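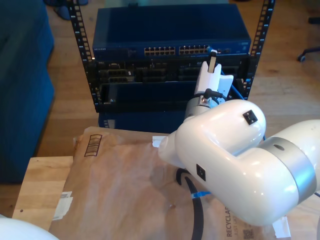 In praise of the rack you can see

9 January 2023

I spent a good chunk of December on my knees behind a filing cabinet at our office in Narkadport, trying to work out which grey cable went to the front desk. Somebody years ago had screwed the network switch to the underside of a shelf, facing the wall, and fed everything through a hole the size of a jam jar lid. So I've come back from the holidays with an opinion, and the opinion is that network gear belongs in an open rack, out in the room, where a person can get at it.

I know this isn't a popular view. The people who fitted out our place (a firm called Clekier, lovely to deal with, very keen on a flush cupboard door) would like every piece of equipment hidden away. Their quote for a ventilated cabinet with a matching veneer came to $2,028, and for that money you'd get something that looked like a linen press and hummed. I can see the appeal! I've got a linen press at home and I'm fond of it. But I don't have to change the plugs in it.

An open frame is a wonderfully plain thing. Two black posts, square holes all the way down, and you bolt your bits wherever you want them. The switch goes up the top, so the ports are somewhere near your face and you can plug in without lying on the carpet. A blue Netgear one does me fine, and I like that it's blue, because everything else in the rack trade seems to come in black and after a while your eyes slide off it. Then a tray underneath for the odds and ends that were never made to be bolted to anything. Every office has those. Ours has a modem shaped like a clam.

The usual complaint is dust, and fair enough, you do get dust. I go over mine with a soft brush every 6 weeks or so and it takes less time than making a cup of tea. The dust gets into cupboards as well, you just don't find it until something overheats. The other complaint is that it's ugly, and there I really do part ways with people. A tidy run of cable down the side of a rack is a handsome sight. I'd sooner look at that than at the framed print of a lighthouse we've got in the hallway.

Colour helps too, and I'd push for it harder than anything else here. Get blue leads for the desks, white for the phones, yellow for whatever frightens you. We bought ours from Stubbs in a box of 100 and they were cheap as chips, and I've already been able to tell someone over the phone to pull out the white one. Try that with grey.

Where I'll give ground is on small children and kitchens. If you've got either one close by, put a door on it. And if the rack is in a room where people are trying to hold a conversation, check how loud the fans are before you commit - Drarnmont, the place upstairs from us, has one in its meeting room and they all talk like they're on a ferry.

The old shelf is still up, by the way. I've put a fern on it.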